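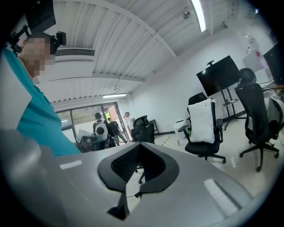
Left edge, teal shirt and head rig.

November 16, 2025

Right, screed primer again. Third go at the Drostholm recipe and I think we're finally getting somewhere with the pinholes, though I'm not putting the bunting up yet.

Quick recap for Fadi, who missed the last round: we're after a water-based acrylic primer that goes down on old, thirsty concrete before a self-levelling compound. The trouble has been air. You pour the leveller, it looks gorgeous for ten minutes, and then up come the bubbles and you've got something like a crumpet. Chinyere reckoned the primer was skinning over the pores without going into them, so this time I thinned the first coat right down (one part primer to three of water) and put the second coat on neat once the first had gone clear.

Slabs: 4 of them, all from the old batch Zulmira cast in spring, wire-brushed and hoovered. I numbered them on the underside with a paint pen. Please don't use the wax crayon again, it comes off on everything and I ended up with a blue 2 on my sleeve.

Slab 1, single neat coat, the old way. Pinholes all over, worst along the trowelled edge.
Slab 2, thinned coat then neat. Lovely! A handful near one corner where I'd been stingy with the brush.
Slab 3, same as 2 but with the Terasitz defoamer stirred into the neat coat. Can't tell it from slab 2 by eye. Smells worse.
Slab 4, thinned coat only. Better than 1, worse than 2, and the leveller had gone dusty on top by the morning, so I suspect the concrete drank the water out of it.

Leveller was the ordinary grey Plodance bag, mixed with the slow paddle. I used 238 g of water per kilo of powder, a touch wetter than Consuelo likes, and she has told me so. She may well be right. Next time I'll drop it a bit and see if the flow ring suffers. Mixed for the full time on the bag, let it stand, mixed again briefly. Do scrape the bottom of the bucket, I found a fat lump of dry powder down there on the first mix and had to bin the lot and start over (that's why the leveller tub is lighter than the sheet says, sorry Shabnam).

Pull-off tests: did slabs 1 and 2 only, ran out of clean dollies. Slab 2 broke in the concrete, a good thick bite of it stuck to the dolly, so the primer isn't the weak spot there. Slab 1 let go at the primer line on two out of three. I wouldn't hang much on three pulls, and the glue on the last one looked mean round one side, so treat it as a hint. The Fujimoto gauge still sticks a little on the way back to zero. Tap it before reading.

Money side, seeing as Shabnam will ask: thinned coat plus neat coat uses more labour but hardly any more primer. The tin we opened is stock number 312 and there's plenty left. If the warehouse floor job comes off it's some 3,000 square metres, and a second coat over that is a lot of somebody's knees. Worth finding out whether it can go on by pump sprayer. Zulmira says it'll clog. I say strain it through a stocking first and try.

Things to do:
- clean the dollies properly, they're soaking in the ice cream tub under the sink
- repeat slab 2 with the drier leveller mix
- one slab left damp on purpose, to see what the thinned coat does on it
- ask Terasitz for a fresh defoamer sample, ours has settled into a jelly
- pull-off on slabs 3 and 4

Oh, and the oven door seal has gone again at the bottom left. I've wedged it with foil tape. Anything dried in there since yesterday wants drying a bit longer before you weigh it.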